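Progress report, audio converter board, March

Dear Hélène Hawthorne,

The second version of the Udness board came back from assembly and we have started the measurements. The output stage is now stable with long cables, which was the main problem in the last report. Octavio Puma changed the filter after the op amp, and the noise at low volume is lower than before.

Still open is the clock. On 3 of the 15 boards the converter loses lock when the input changes sample rate. Debashish Karunaratne believes the fault is in the receiver chip settings and he will test new firmware on Thursday.

We are inside the budget for parts. McKinnon has confirmed the price for the transformers, but delivery will take three weeks. I ask you to approve this order now.

Dale Hiebert
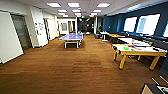 Blue ping pong table, room with three windows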